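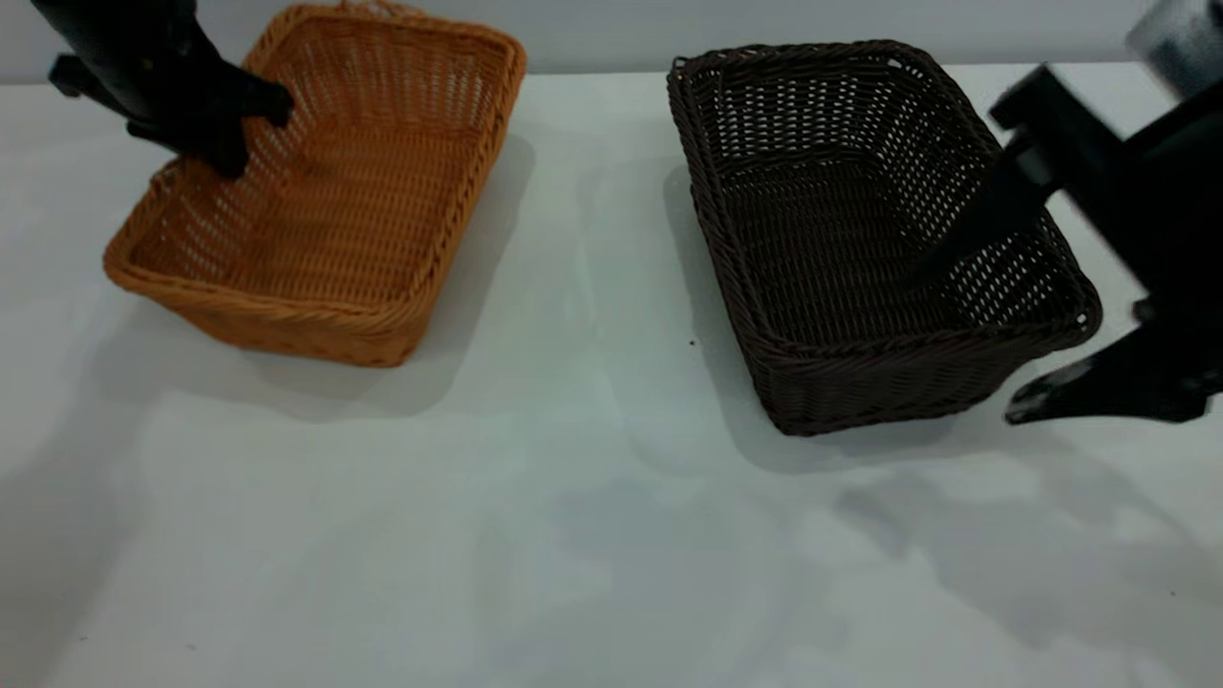
Dradevberg, August 2026

Thread: Does the Gruleck grasp head do anything on open-weave stuff?

rimfinder
I keep hearing that the new Gruleck release "handles porous objects" and I don't buy it yet. We run two arms over a plain white table with a pair of wicker baskets, one orange-tan, one dark brown that goes nearly black inside. It's about as unfriendly to depth as you can get without buying glassware. The walls are a grid of little gaps, so half the pixels that should be basket come back as table.

What the release notes say: the grasp head predicts a rim pose for each arm, the planner takes both, done. What I get: the left arm parks its fingertips over the inside of the orange basket and stays there quite happily with a confidence that would make you think it was holding something. The right one wants a finger inside the dark basket and the other outside, fair enough, that's how I'd take a rim too. But the outside finger ends up hovering past the front corner, and the planner scores that as a fine pregrasp.

We fine-tuned on 800 teleop episodes. Before I spend another month collecting, has anyone seen the head beat a dumb baseline on woven walls? By dumb I mean fit a rectangle to the rim and go for the middle of the near side.

tinplate
Which depth source? If you're on stereo with a fixed camera up high, the dark one will be garbage whatever head you put on it.

rimfinder
Stereo, fixed. And yes, the inside of the dark basket is mostly holes in the depth map. My complaint is that the head doesn't seem to care. I fed it a frame with the depth channel zeroed out and the predicted poses hardly moved. So what is it using?

slow_servo
RGB, like everybody's. It learned that the braid is a thick stripe with highlights on it and it goes to the stripe. That's not a bug if the stripe is where you want to grab.

rimfinder
It is if the shadow edge also looks like a stripe. Both baskets throw a wide soft shadow on the table and I've had rim candidates land out there on nothing.

tinplate
Then mask it. Broselton's segmenter is decent on wicker if you turn the hole filling up.

kettlebell_pid
Seconding Broselton with a caveat. Hole filling closes the gaps in the walls, great, and then it also rounds off the little loop that sticks up from the back of the rim. If your grasp strategy doesn't use the loop, you lose nothing. If your collision model doesn't know about the loop, you'll find out on a retreat move.

slow_servo
You people will do anything to avoid training on more data. We went from 1,000 to 2,000 episodes at Amarasinghe and the rim misses stopped being the thing we talked about in the morning.

rimfinder
Did they stop happening, or did you stop talking about them? Not trying to be rude, but do you have a number from held-out basket poses? Every time someone says this, the test set turns out to be the same table with the basket nudged over a bit.

slow_servo
Same table, fresh poses, mixed yaw. No I won't be posting the numbers, they aren't mine to post.

rimfinder
Right.

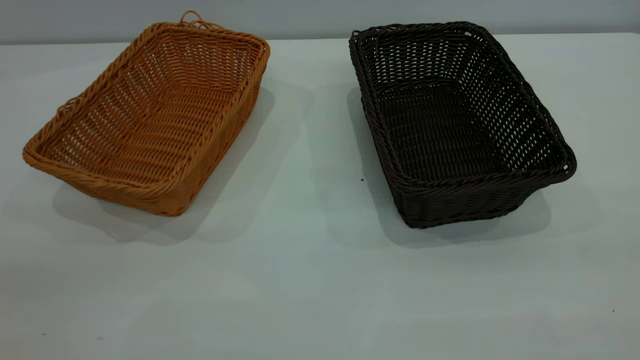
Posted by weft_check

Read through all of this and I think you're arguing about two separate problems. Try it with the arms out of view first. Baskets empty, one long axis going one way and one the other so they make a loose V toward the wall, nothing else on the table. Run only the perception stage and look at the yaw it gives you for each. Don't let the planner anywhere near it.

When I did this in June the tan one was stable and the dark one flipped its long axis every few frames. The rim fit is fine on both. What breaks is the floor estimate. The code takes the floor plane from whatever depth returns fall inside the rim, and with a very dark weave the returns you do get are coming up through the gaps from the tabletop. So it thinks the basket is deeper than it is and tilts the whole box to make that work. Your hovering outside finger might be that and nothing to do with the grasp head.

rimfinder
Okay, that's testable. Where do you see the floor plane? I don't find it in the debug topics.

weft_check
It isn't published. You have to turn on verbose in the fitter config and it writes the plane to the log. Yes, it's silly.

kettlebell_pid
I'd push back on one thing. If depth zeroed out barely changes the poses, as rimfinder says above, then a bad floor plane shouldn't matter either. Both can't be true.

weft_check
They can. The head takes an RGB crop and the crop comes from the fitted box. If he zeroed depth after the crop stage, the bad box was already baked in.

rimfinder
...I zeroed it after the crop stage.

tinplate
Ha.

rimfinder
Reran it properly. With depth gone before the crop, the dark basket fails outright and the orange one falls back to some default size that is too small. So it does use depth, just in the worst possible spot. I also pinned the floor height by hand (same two baskets every time, so I can measure them) and the yaw on the dark one settled down.

The right arm is still too far out past the corner, less than before. I'm not ready to call it fixed. And my rectangle baseline, with the same pinned floor, looks about as good as the head so far, so the original question stands.

slow_servo
On two baskets you measured with a ruler.

rimfinder
Correct. And the head had 800 episodes on those same two baskets, so I don't think it gets to complain.

kettlebell_pid
Can you share the config with the pinned floor? I have a gray felt bin doing something similar and no weave to blame it on.

rimfinder
Will put it up once I've pulled our calibration out of it. Have a look at your verbose log in the meantime - the plane normal is the line to watch, ignore the residual, it comes out low even when the plane is nonsense.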